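# Progress report to the Granano small grants fund

Filali shared workshop, February 2, 2025

Dear friends at Granano,

It has been a busy stretch since our last letter, and I'm glad to say the arm you helped us build is moving, and moving pretty well most days. We're still calling the project Torico, and the goal hasn't changed: a small sorting arm that can pick screws, washers and odd bits of hardware out of a mixed pile and put them where they belong, so the donated hardware at the workshop stops ending up in one big coffee can.
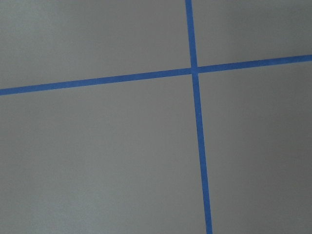
Most of January went into teaching the arm where it is. I had told you in the fall that this would take a weekend, and I'd like to take that back! The arm knows how far each joint has turned, but it has no idea where the work surface is until we show it, and every time we unbolted something to fix it, we had to show it all over again. We now use a cross of blue painter's tape as our home mark. The little camera at the wrist looks for the place where the strips meet, the software works out how far off it is, and the arm shifts over and looks again. The tape is put down by hand and doesn't make a perfect right angle, so we measure the angle after it's down and type that in. That was a member's suggestion and it saved us a lot of fussing with a square.

We ran the homing routine 400 times over the month, in batches, mostly in the evenings. It found the cross and settled on it 281 times. The misses came mostly in two kinds. Some were plain bad light, when the overhead lamps were off and the software lost the edge of the tape. The others were our own fault – the wrist bracket was printed too thin and it sagged a little as the evening went on. We reprinted it thicker last week, and I'd rather wait for another full batch before I tell you it's cured.

On the mechanical side, the shoulder has its new bearing and no longer makes the groaning noise that some of you heard when you visited. The elbow belt has been changed twice. The first replacement was the wrong pitch, which I ordered myself, and it is now in the drawer in case anybody ever needs it. Wiring is tidier than it was, though the bundle behind the base still needs a proper clamp.

Now for the money. You gave us $920, and we have spent all but $177 of it. The motors were the biggest piece, bought from Zurkov as planned, and after that came the camera, the bearing, two belts and more printing filament than I would have guessed. I've put the receipts in the same envelope as before. I would like to keep what's left for a decent lamp that clamps to the bench and for one spare motor, if you're happy with that. The original budget had it down for paint and a printed sign, and I think those can wait.

What comes next is the gripper. We have one that opens and closes on the bench, but it hasn't been on the arm yet, and the wrist will need to be balanced again once it is. After that we'll start with washers, which are flat and forgiving, and leave the tiny screws for spring. Our Saturday group has been very patient with all the tape and numbers, and I know they are itching to see it pick something up – so am I.

One small question before I close. Your form asks for a count of people taught, and ours come and go so much that I've left that line blank. Please tell me if you'd like it done some other way, and I'll send a corrected page along with the next batch of test results.

With many thanks from all of us at the workshop,

The Torico build group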